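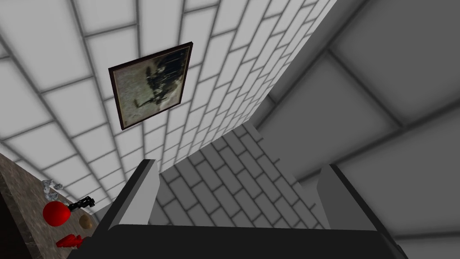
Framed picture on the white brick-pattern wall

Polling Place Inspection Checklist, Nirnedeck District
Completed September 12, 2026, for the October council election
Site: Jacobs Hall, main room. Registered voters assigned: 1,350

1. Entrance and route
Door clear width 36 in. or more: Yes
Ramp handrail secure: No. Lower bracket loose. Hall management notified, recheck before opening day.
Directional signs in place: Not yet due

2. Voting area
Booths face away from the waiting line: Yes, using layout B. Layout A puts two booths in view of the check-in table and should not be used here.
Accessible booth with seated-height surface: Yes
Lighting at booth surface, minimum 50 foot-candles: Pass at all booths except 4. Reading there was low. Add task lamp.

3. Ballot box and seals
Seal log supplied: Yes
Oteo scanner powered and zero report printed: Yes
Backup battery: Held 72 minutes under test load. Accepted.
Emergency ballot slot: Opens and locks. Key is stiff – do not force.

4. Observers
Marked observer area with view of check-in and scanner: Yes. Tape line to be redone, old tape lifting at one corner.
Party or candidate material inside the room: None found. Repeat check at opening and every hour.

5. Exits and emergency
Both exits unlocked during polling hours: Confirmed with hall management
Extinguisher tag current: Yes
Spare site: Malero Library, 15 minutes on foot. Notice text still needed in large print.

Result: Conditional pass. Open items: handrail, lamp at booth 4, observer tape, large-print notice.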